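Two hands, no wrists to speak of

Gleice Seixas talks to Elaine Bittencourt about light bulbs, tidying up and how long we'll be waiting for the robot that does both

2019-04-29

Elaine Bittencourt spent nine years fitting out shops before she went anywhere near a robot, and she still talks like a fitter. When I ask what her group at Florholm is trying to do, she doesn't mention algorithms. "Small jobs," she says. "The ones you'd give a Saturday lad on his first morning. Put that away, change that bulb, clear that bench so I can use it."

I'd come with a question from readers, who have been writing in ever since our February piece on the warehouse at Groltport: can these things do chores yet? Bittencourt laughs and pulls out a chair for me. "Some of them! Some of the time. Sit down, I'll tell you which."

She has a habit of holding her own hands up while she talks, thumb and one finger out, pinching at the air. It's how she thinks now, she says. She tried making a sandwich that way over Christmas and gave up at the butter.
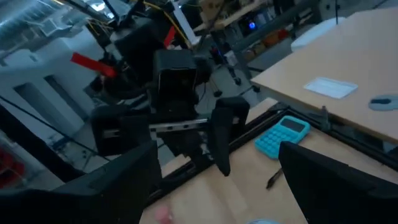
Picking up and putting down

Tidying is further along than I'd guessed. "If it's a solid thing with two sides you can get hold of, and there's space round it, we're in good shape," she says. "A calculator, lovely. A ball is all right. A pen is a pig, because it's thin and it rolls, and you're coming down on it from above with these great big fingers."

The trouble starts when things touch each other. A pen on its own is one job and a pen lying half under a notebook is another, and a person doesn't even notice the difference. Cable is worse again. "Cable never sits the same way twice. I could talk about cable until you missed your train."

Her colleague Tùng Võ keeps the tally of tries on the whiteboard. The week I visited he had just wiped off a run of 100 and was starting again with the objects moved about, and he was very cheerful about it. "You move everything a hand's width and find out what it really learned," he told me. "I love that bit."

The bulb question

Changing a light bulb was Bittencourt's own idea, and she defends it with real joy. It has everything in it, she says: something fragile, something round, a thread that has to start straight, and a turn that goes on longer than you'd think.

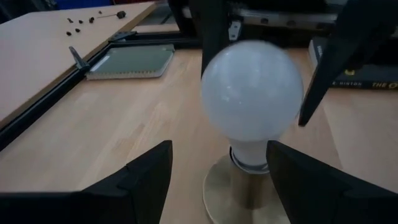 "You and I do it by feel," she says. "You're up a stepladder, you're looking at the ceiling, you're not looking at the bulb at all. You back it off a touch until it drops into the thread, and then you go. I did thousands of those in shops and never once thought about it. Now I think about it in the bath."

Then there's the letting go. A gripper can only turn so far before it has to open, swing back and take hold again, and every fresh hold is another chance to knock the thing sideways. A second arm to steady the base helps a great deal, but then you've got two arms that need to keep out of each other's way in a space the size of a tea tray.

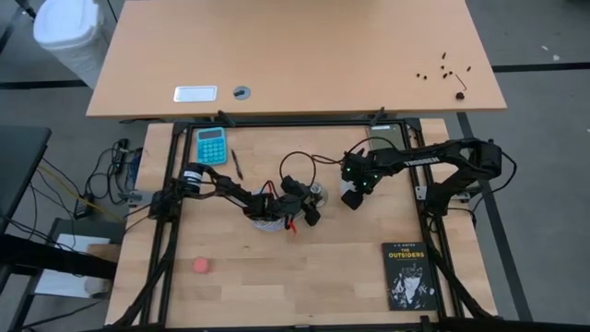

The two arms over the bench, with a calculator, a pen, a ball and a paperback.

I ask whether a shop could use any of this today. She thinks about it properly. Edileuza Conceição, who runs the stockroom at Tavares, asked her the same thing last year, and the answer then was no. Now she'd say yes to a narrow bit of it: the same few goods, the same shelf, good light, and somebody within shouting distance. "Edileuza said that sounded like her nephew. But he can do the cardboard as well."

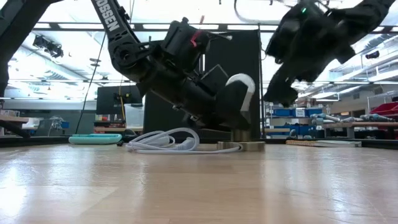
Povon Quarterly, page 31

And at home? Bittencourt shakes her head, though she's smiling. A kitchen has more odd shapes in one drawer than her bench sees in a month, and people keep moving the drawer's contents. She'd rather see one dull job done well, every day, in a real stockroom, before anyone promises us the washing-up.

"But I'm greedy about it," she says. "When I started here we cheered if it picked up a block. Now we grumble if it puts the block down crooked. That's a big change in what you expect of a thing, and I didn't notice it happening."

She has her hands up again, finger and thumb, turning something that isn't there. Next on her list is a jar with a lid.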